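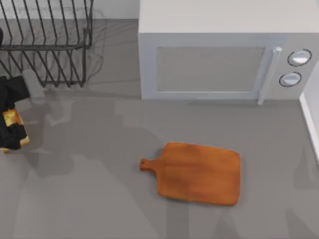
White microwave oven on a gray countertop, seen from above

Plololeo Valley

The Plololeo Valley is a long, dry, high valley in the southeastern corner of Oregon, and I've been keeping this article going for long enough that I should probably say up front that I'm fond of the place. It runs north to south, with the Drelenow Hills along the west side and a much steeper rim of dark basalt along the east, which everybody I know just calls the Rim. The Demus River comes in at the north end, wanders all over the valley floor and then gives up in a salt flat at the south end. No water leaves the valley on the surface, so geographers count it as a closed basin.

The two towns are Demus, up north where the river is still a river, and Shimada, down near the flat. Between them it's ranches, hay, greasewood and a whole lot of sky.

Name

People say it plo-lo-LAY-oh, with the weight near the end, though in Shimada you'll hear it squashed down to "Plo-LAY-o" and I've stopped correcting anyone (myself included). Where the name comes from is anybody's guess. The explanation in the old school booklet is that a surveyor wrote down a word he'd heard from a mule packer and spelled it however he liked. Joris Wuyts, who wrote the one longish history of the valley, thinks it's a copying mistake, two names on two lines of a field notebook run together by a clerk. I lean toward Wuyts, but I've never seen the notebook and I don't think he has either. If you know where it ended up, please write to me!

The Demus River is named for a family that ran a ferry on it for a short while. Shimada is named for the man who ran the first store there, and the store sign was there before the town was, so the town took the name off the sign.

Geography

The valley floor is flat in the way that makes distances hard to judge. You see the grain elevator at Demus and figure you're nearly there, and then you drive for ages. It tilts very gently down to the south, enough for ditches to work without pumps over most of the upper half, and then below the old stage crossing it flattens out so much that the water doesn't seem to know which way to go. That's where the river splits into sloughs. In a good spring the sloughs join up into one wide shallow sheet, and the birds come in by the thousand.

The Drelenow Hills are rounded and brown, with juniper in the draws and a bit of aspen near the springs. They catch what rain there is. The Rim side is another story, all cliffs and loose rock, with only two ways up that you'd take a truck on. The north one is graded most years. The south one, the Cutbank Road, is fine when it's dry and awful when it isn't, and I'd leave it alone after any rain at all.

At the very bottom sits the flat. It's pale clay with a crust of salt on top, and it'll hold a pickup in late summer if you stay off the edges, where springs keep the mud soft under a skin that looks perfectly solid. There are hot springs along the east edge too, small ones, most of them too hot to get into and one or two that are lovely.

Geology

I'm no geologist, so take this section as the summary of somebody who reads road-cut guides for fun. The valley is a block of crust that dropped down between faults while the sides stayed up, and it's the same stretching that made so many of the long north-south valleys farther into the Great Basin. The Rim is the fault you can see. Layer after layer of old lava shows in it, dark and stacked up like shingles, with reddish bands in between where soil had time to form before the next flow came along.

In the wetter times of the last ice age the whole floor was under a lake. You can still pick out the old shorelines, faint level lines on the lower slopes of the Drelenow Hills, and they show up best very early in the morning when the light is coming in low across the valley. On the highest one there's a gravel bar, and the county has been digging road gravel out of it for as long as anyone can remember. I've found snail shells in that pit, tiny white ones, a long way from any water a snail would want today.

Climate

It's cold desert. Summers are hot in the afternoon and chilly by the time you've done the supper dishes, and frost can turn up in pretty much any month. Gardeners in Demus put their tomatoes against a south wall and keep old bedsheets handy. Winters are long and mostly dry, with the cold air pooling on the valley floor, so that Shimada, which is lower, is often colder than the hill ranches above it. Newcomers never believe this until their pipes freeze.

The wind is from the west in spring and it's relentless. Once the flat has dried out it lifts the dust off in long white plumes, and on a bad day the highway signs at the south end are hard to read. Rain comes mostly in late spring, plus a handful of thunderstorms in August that dump everything on one ranch and miss the neighbors entirely.

History

Northern Paiute people used the valley long before any of the names on the current map, fishing and gathering along the sloughs and moving up into the hills as the season went on. There are grinding stones around some of the springs. Please leave them where they are.

Trappers passed through and didn't think much of it. Cattle outfits came next, down from the north, and for a couple of decades the whole valley was more or less one big unfenced pasture. Homesteaders followed, drawn by leaflets that were a bit generous on the subject of rainfall. Most of their claims were on the lower half, where the ground looked rich and was full of alkali, and most of them were gone again within a few years. You still come across their places, a row of dead poplars and a hole where the cellar was. The ones who'd settled on the upper ditches did fine, and a good share of the families in Demus today go back to them.

A branch railroad was planned as far as Shimada. The grade was built, and you can walk on it (it makes a very nice flat walk, by the way), but no rails were ever laid. Wuyts gives a whole chapter to the railroad and it's the best part of his book, full of telegrams and bad tempers.

Then came the big wet years, when the flat filled up and stayed full, and the highway south of Shimada was under water for 19 months. The state rebuilt it higher up the slope, which explains the odd bend there that seems to go around nothing.

Farming and water

Hay is the main crop, alfalfa on the better drained ground and meadow grass along the river. Some barley gets grown at the north end, and there was a try at seed potatoes that I remember fondly and the growers don't. Cattle go up into the Drelenow Hills for the summer and come back down in September, and if you're driving the county road that month you should plan on sitting behind a herd for a while.

The upper valley is watered from the river by the Demus Ditch Company, which has 12 main headgates and a set of rules about them that could fill an article of its own. Below the stage crossing it's wells. The wells are the thing people argue about now. Levels have been sliding in the lower valley, a few of the springs on the east edge have gotten weak, and the ranchers who depend on those springs would like a word with whoever is running the pivots. I try to stay out of it here. The state has monitoring wells in, and the readings are posted, so anybody can go look.

Plants and animals

Greasewood and saltgrass near the flat, sagebrush higher up, then juniper. Pronghorn are easy to see. Mule deer come down to the hay in winter, and there's a small bunch of bighorn sheep on the Rim that I've seen exactly when I didn't have binoculars with me. The sloughs are what bring visitors, though: sandhill cranes, avocets, stilts, ibis, ducks of every kind. Early spring is the time to go, and bring boots.

The river has a small native dace and not a lot else. Carp got into the sloughs at some point and have been a nuisance ever since, stirring up the mud so the plants the ducks eat can't get any light.

Towns and roads

Demus has nearly 2000 people, the high school, the clinic, the elevator and two places to eat. Shimada is much smaller. It has a post office, a store with a gas pump, and a fire hall where the pie sale is held. Get gas there if you're headed south! The next pump is a very long way off.

The state highway runs the length of the floor. The county road follows the foot of the Drelenow Hills and is gravel most of the way, slower and much prettier, and it passes the old shorelines and the gravel pit I mentioned. Phone service is good in Demus and comes and goes everywhere else.

Notes on this article

The sections on geology and water were last gone over on 2020-03-18. The spelling Plololeo on older road maps is the same place, and so is Plololeo Sink, though strictly that's only the flat and the sloughs just above it. Wuyts uses "the Sink" for the whole valley in his early chapters and then drops it, so watch out for that if you're checking my page references against his.

See also: Demus River; Drelenow Hills; Cutbank Road; Shimada hot springs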